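The left arm at Gyamfi had drifted again. Grulska logged it at 2832 cycles, re-zeroed the elbow and checked the cable run to the wrist — slack enough, no chafing. The chess pieces stayed in their tray until both arms had passed calibration. She ran the homing routine a second time and waited. 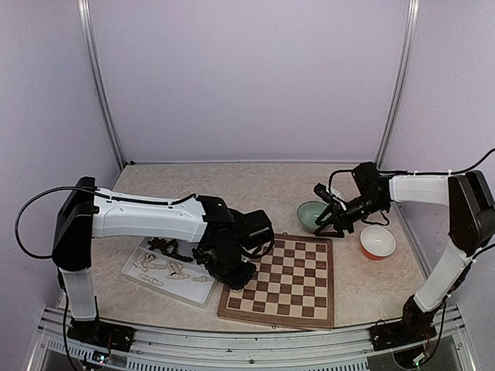
Declan Tapley said over the line that he would have changed the wrist motor in April. She wrote that down too, and started cycle 2833.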